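Wunstead Workers Board > Automation > Folding and sorting by gripper, who has tried?

linen_side
Our laundry at Hikmont starts gripper work in May. Now we are 11 people on small items. I want to hear what changes for the staff. My first try is below.

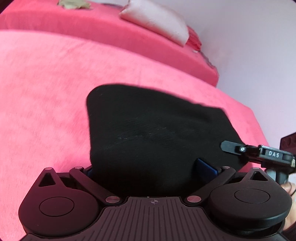 Black cloth on the pink cover, hand on the grip.

motje73
Your wrist will feel it before your head does. By hand I fold without thinking. With the tool I must plan each pinch, and my speed dropped a lot in week one.

linen_side
Same with me. Also I look at the bed differently now, every pillow is in the way.

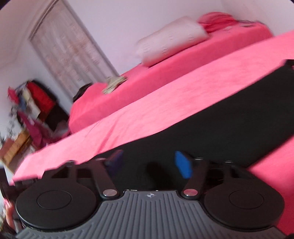
Pink bed, white pillow, tool tilted.

Rønning_late
I don't agree that it is only a wrist question. In Cilonham they paid us per item, 100 items a shift, and the slow ones lost money. Ask about pay first — the tool comes second.
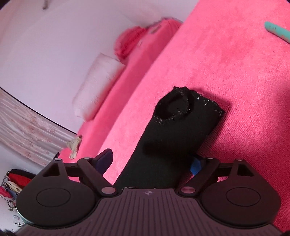
1 min read · 189 words in thread

Hạnh Trương
I train new people on this. A sock is a good first item, because you can stand it up between the fingers and see the opening. Rønning_late is right about pay, but I have seen hourly pay too, and there people were calmer.

motje73
Calmer, yes, but for how long? When the machine learns it, who needs the 11?

Hạnh Trương
At my place four moved to checking and repair. Two left, I will not hide it. For black items, please brush off the lint before you start. Keep both blue tips level with the item.
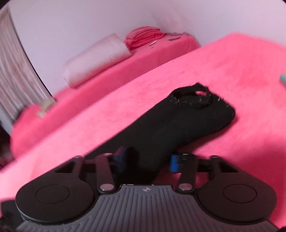

Questions to bring to the manager

linen_side
Hourly or per item? Who does the checking? Can we change hands in the middle of a shift? I will write again after the meeting.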